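**Ticket: rust-coloured spots on spoons, back kitchen, Ustunbridge**
Status: open (again!)

Me again, sorry. The spoons we ordered through Distgate have come up with little orange freckles, and I'd like to know if it's them or us before I send anything back.

## What I've checked

- The stamp. There's a shield with 304 in it on the handle, so they should be proper stainless.

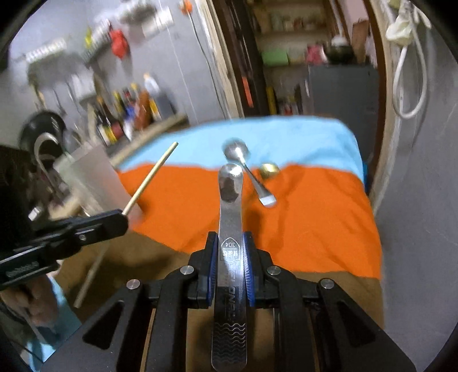 - The water. I did 2 washes with bottled and the freckles still came back, so I've stopped blaming the tap.
- The washing-up liquid. Swapped it in August, no difference.

## Stamp again

The supplier asked for the bit under the number too, so: it's 食品级, which I'm told means food grade, and then big lettering running down the handle that ends in ONAL. 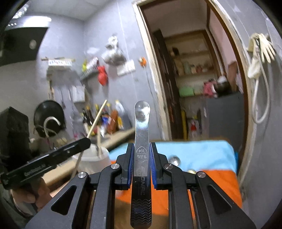

Bicarb paste takes the spots off in 5 minutes, by the way, and they stay off for a good while if I dry everything with a tea towel straight after. My money's now on the draining. We stand spoons and chopsticks all together in the white plastic basket, and I bet the damp just sits in there.

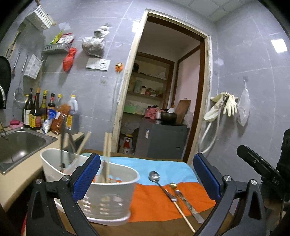 So from tonight the spoons get laid out on the cloth and only the chopsticks go back in the basket. I'll update after supper, 7ish. Please don't close this one yet!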